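Lists > Brakosent-users > Archive > May

Previous message | Next message | Thread | Author | Search

Subject: Re: Save corruption after level 32
From: Homa Karimi

On Friday Trilok Jaiswal wrote:

> Build 1314, clean install. Finished level 32, quit from the pause menu,
> reloaded. Inventory is intact but the Flusano boss is back to full health
> and the door behind it won't open. Is the slot lost?

The slot is recoverable. Build 1314 writes the inventory block before the room flags, and quitting from the pause menu interrupts the second write. Quitting from the map screen does not.

To repair it, copy the save folder somewhere safe, open slot.dat in the Memis editor and go to entry 71. If it reads 0 and entry 38 reads 1, set both to 1 and save. The editor recalculates the checksum on exit. Leave the boss health value alone, as the game resets it when the room loads.

The patch by Theodorakopoulos fixes the write order but will not mend a slot that is already damaged. Apply it after the edit.

If the door still stays shut, send me the file off-list, zipped, with the log from the same session.

Homa 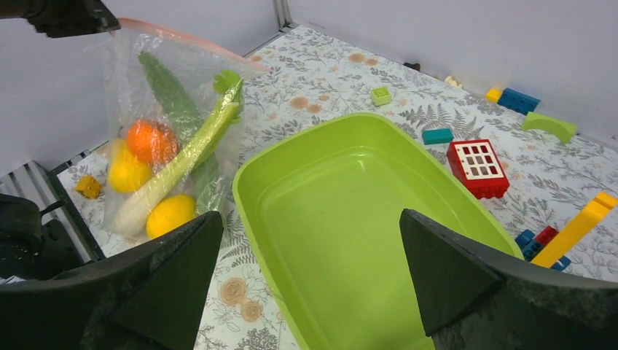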